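Friday, burger cell, bench notes

Rails first. Both side rails on the Kairys cell had crept, and by lunchtime the arm was reaching for buns 3 mm away from where they stood. Slackened everything off, wiped the tabletop down and lined the lot up again against the red lines. Lovely clean pick straight afterwards!

Tried the new Gramum clips too. They hold a bun on edge well enough, though the spring is a bit fierce and I'd like to open it up slightly. Hondov pads are still on the fingers, 310 cycles so far and wearing evenly.
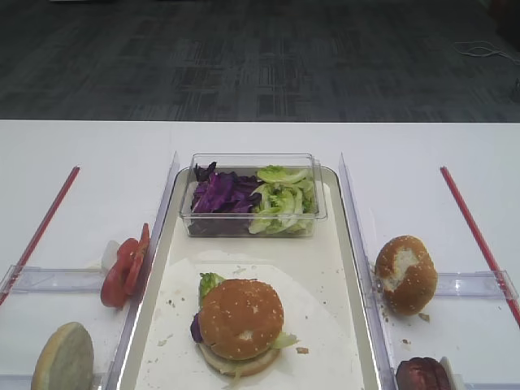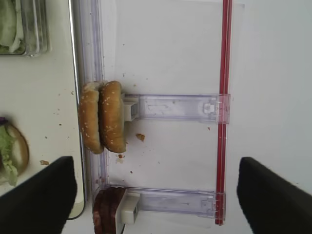

Cabbage and lettuce in the clear container, buns and patty on edge or close by at the side.

Crumbs are the real enemy. They get under the clips and tip things over by a hair, and a hair is plenty at this reach. I'm going to brush out every 60 cycles and see if the miss rate drops (it was 70 misses in the last 1,000, most of them buns, and I'm sure we can beat that).

Wrist camera: refocused, cable tie moved back so it stops tugging on the last joint. Much happier now, and the joint runs so quietly!

Still to do: softer springs from Serkside, fresh tape for the lines, and a spare set of rails cut before the long run in April. Leave the speed where it is until the springs are in, please.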